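From: Ineke Mertens
To: Skenen household list
Subject: Re: small tree, what do you do with the ornaments?

Bimla Bhardwaj wrote on Tuesday:
> We have a tabletop tree, the kind with plastic needles. Each year I put
> it in a bag with everything still on it, and each year the ornaments
> are at the bottom of the bag and the branches are flat on one side.
> Do you take all off before storing? And do you lay it down or keep it
> standing? My cupboard is only 41 cm high inside.
> Bimla

Dear Bimla, dear all,

I had the same trouble until two winters ago, so I answer with what I do now. Please excuse my English, I write slowly but I check the words.

First, I lay the tree down on the table before I touch any ornament. When it stands, it turns away from my hand and I need to hold it with the other one. When it lies, I can reach the side branches and also the tip.
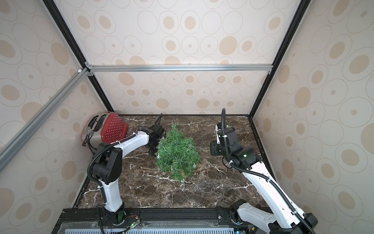 1. Ornaments off

I start close to the tip and go down to the foot. Silver balls are easy to see against green, but the small ones can slide in between the needles, so I feel with my fingers also. The hooks go in a jam jar with a lid. The balls go in an egg carton. Shanti Bansal told me on this list to put a bit of tissue under each one, and since then I have had no scratches on the colour.

2. Branches up

I bend each branch toward the top, beginning with the lowest row. Do not press hard. Then I put 2 strips of old cotton around the tree, one low and one in the middle. String is too thin and it leaves a mark in the needles.

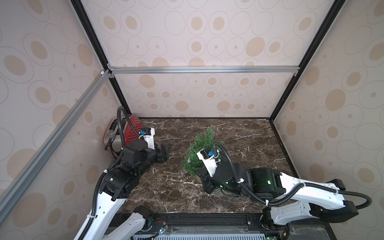

For your cupboard, Bimla, I would store it lying down, and I would decide by the foot and not by the top. My neighbour's tree has a flat plastic cross that comes off, but many small ones have a wooden base like this tan one, and it is heavier than the branches. Wrap the base in a separate cloth and put that end in the box first, against the short wall. Then it cannot move and crush the needles when you carry the box.

I use a long shoe box from winter boots. Maxine Harawira asked in April if a plastic bag is enough. For me it was not, the bag has no shape and other things get put on top.

One question from my side. Ankit, you wrote that you wash the needles with lukewarm water and a little dish soap. How long do you let the tree dry before it goes in the box? I waited 3 days and the inside was still damp near the trunk.

Kind regards,
Ineke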